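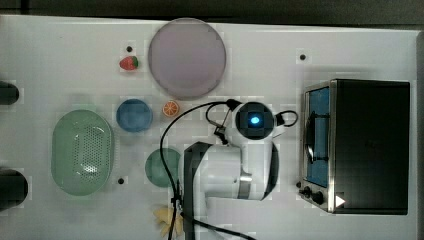

그리퍼를 새로 사기 전에 케이블부터 어떻게 해 보라는 말이 오전 회의에서 제일 먼저 나왔다. 팔이 돌 때마다 선이 끌려다니는데 손끝만 바꿔 봐야 뭐가 달라지느냐는 얘기. 듣고 보니 맞는 말이라 구매 목록 순서를 오늘 통째로 다시 짰다.

2021년 10월 1일 금요일

4분기 장비 계획 메모. 주방 작업용 테이블 기준. 운반 로봇 쪽은 Trevor 프로젝트 예산이라 여기서는 뺀다.

지금 세팅은 꽤 마음에 든다. 상판이 흰색이라 접시든 딸기 모형이든 위에서 보면 구분이 잘 되고, 토스터 오븐까지 한 테이블에 올라가니까 집어서 옮기기와 문 열기를 자리 이동 없이 이어서 시험할 수 있다. 9월 내내 이 조합으로 돌렸는데 이제야 뭘 사야 하는지 감이 온다. 처음 낸 목록은 지금 보면 거의 희망 사항 수준이었다(내가 썼지만).

1순위 케이블 정리
팔 관절을 따라 붙이는 가이드와 고정 클립. Stutance에서 나오는 클립 세트가 155달러, 7개 들이. 한 세트면 손목에서 베이스까지 다 잡고 여분도 남는다. 손목 쪽은 여유를 얼마나 둬야 하는지 재 봐야 함. 너무 짧게 잡으면 손목 회전 끝에서 당겨진다. 금액이 작아서 소모품비로 바로 처리 가능하다고 확인받았다. 오늘 오후에 주문 넣음!

2순위 그리퍼 손끝 패드
얇은 접시 테두리가 여전히 제일 어렵다. 바나나나 오렌지 조각 같은 건 지금 손끝으로도 해 볼 만한데 납작한 접시는 들어가는 각도가 안 나온다. Kotov에 끝이 얇은 실리콘 패드가 있어서 견적을 요청했다. 납기는 6주. 길다. 그동안 자체 출력한 패드로 버티면서 두께를 두어 가지 시험해 두면 정식 주문 때 치수를 자신 있게 적을 수 있을 것 같다. 사실 이 시험이 제일 기대된다.

3순위 두 번째 팔
다들 원하고 나도 원한다. 양손으로 체를 잡고 기울이는 작업을 생각하면 벌써 신난다. 다만 이번 분기에는 무리. 본체 값에 전원, 비상정지, 제어 PC까지 붙으면 금액이 확 뛴다. Cirport에서 장비 대여를 하는데 최소 기간이 6개월이라고 한다. 사는 것보다 이쪽이 현실적일 수 있다. 대여로 먼저 써 보고 양팔 작업 비중이 얼마나 되는지 본 다음에 구매 신청서를 쓰자는 쪽으로 의견이 기울었다. 대여 계약에 고장 수리가 포함되는지, 소프트웨어 버전을 우리가 고정할 수 있는지 두 가지는 꼭 물어볼 것.

보류: 테이블 교체
더 넓은 상판을 사자는 의견이 있었는데 나는 반대했다. 팔이 닿는 범위가 그대로면 넓어진 만큼은 그냥 짐 놓는 자리가 된다. 두 번째 팔이 들어온다면 그때 같이 보는 게 맞고, 그 경우에는 볼트 구멍 위치부터 도면에 넣어야 한다. 회의에서는 결론 없이 넘어갔다.

소품비
큰돈은 아니지만 항목으로는 따로 빼 두려고 한다. 지난번에 소품을 장비비에 섞었다가 정산할 때 영수증 찾느라 고생했다. 크기가 다른 그릇, 손잡이 있는 컵, 뚜껑 있는 냄비 정도면 충분. 색이 겹치지 않게 고를 것. 같은 색이 여러 개면 인식 결과를 비교할 때 헷갈린다.

예산표 쓸 때 주의(다음에도 까먹을 게 뻔해서 적어 둠)
- 견적서는 부가세 포함 여부를 맞춰서 적기
- 해외 구매는 배송비와 통관 비용 칸 따로
- 예비 부품은 본체와 같은 줄에 묶지 말 것. 본체가 잘리면 같이 잘린다
- 대여료는 장비비가 아니라 임차료 항목

다음 할 일
클립 도착하면 배선 다시 하고, 기존 배선과 같은 동작을 반복시켜서 비교. 출력 패드는 얇은 것부터. Kotov 견적 오면 이 메모 밑에 붙이기. Cirport 쪽 질문은 월요일에 메일로 보낸다. 오븐 문 손잡이 당기는 힘도 한번 재 보고 싶은데 저울을 어디 뒀는지 모르겠다. 서랍 두 번째 칸 확인.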